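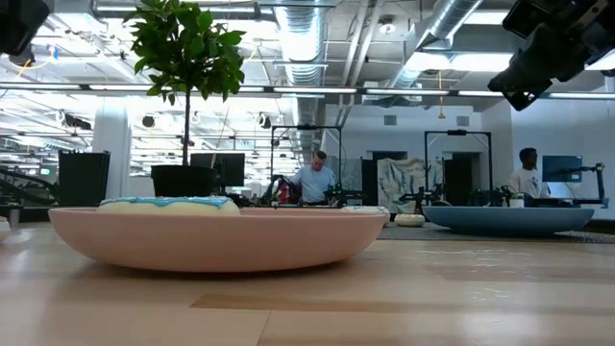 The sign on the door at Sutier said Visitors, with an arrow pointing at a wall. After a couple of tries I followed a man carrying a tray of coffee, which is how I get into most buildings, and that brought me out on the main floor of the robot lab with a sticker on my shirt and a cup I hadn't paid for.

This was the open day, 19 May 2018, and I had driven over from Groststead mainly because my brother-in-law canceled on me and I already had the gas in the car. The flyer promised "robots learning from people." I had pictured something with a chalkboard.

The room is one big hall with the ducts left showing, a long row of desks down one side, and the work going on inside black metal frames, each taller than the person standing in it. The staff call them cells. You stand in your cell, you have your arms (the robot's, plus the two you came with), and you spend the day showing the one pair what the other pair already knows.

Our guide was Rhydian Probert, who has been at Sutier long enough to have stopped saying "exciting." He explained that there are two ways they do it. In the first you take hold of the robot's arm and walk it through the job, like teaching a child to bowl. In the second you work a small set of control arms and the big ones copy you a moment later. Most of the people we saw were doing one or the other, and all of them had the look of someone threading a needle on a bus.

The job that day was bowls. Things go from one bowl to another bowl. One of the things was a donut the size of a throw pillow with light blue icing, and I can report that a man next to me in the tour group asked whether it was real. Rhydian said no. The man looked at it for a while longer anyway.

I asked how many times you have to show it. He said 200 good ones is where they start to feel hopeful on something simple like this, and 1000 is more usual before they let the arm try it with people watching. Good ones is the key phrase. If you drop the thing, or bump the bowl, or stop to scratch your nose, somebody has to decide whether that one stays in. Scratching your nose apparently comes up a lot. I asked whether they keep the drops, and he said some, if you pick the thing up again afterward, because the robot will be dropping things too and may as well see how it's handled.

Then they let us have a go.

I had the control arms for my turn, in a practice cell set up near the stairs with one bowl and a foam block. You squeeze a handle to close the gripper. It sounds like nothing. What you don't have is any feeling in the fingers, so you're going by eye, and my eye was sure the gripper was over the block when it was a good two inches behind it. I closed on air three times. On the fourth I got the block, lifted it, felt like a surgeon, and set it down on the rim of the bowl, where it thought about things and rolled off. A girl who looked to be nine went after me and did it on her first try. Her father filmed it. I clapped, and I would like that noted.

The hand-guided one suited me better. The arm goes loose when you hold down a button at the wrist and you just push it where you want it. It's heavier than it looks, and it has opinions about elbows. Rhydian said new people always move too fast, then get told so, then move so slowly that the robot learns to dawdle. He has one operator whose recordings he can pick out of a stack because she always lines up the object before letting go, and now the robot does that as well.

The last stop was a side room with slides, run by a woman from Jindstead, who make the software that sorts the recordings. It was warm in there and I retained very little. There was a graph. It went up.

Practical matters, if you're thinking of the next one, which they said would be in June. Park at the Rosser lot and walk; it's $17 for the day and the street spaces are gone by ten. They cap it at 300 visitors, so sign up ahead. Wear shoes you can stand in, as the only chairs are in the slide room. The coffee is free if you come in behind the right person. Ask for the hand-guided arm first, while your confidence is intact, and try not to be in line ahead of a child.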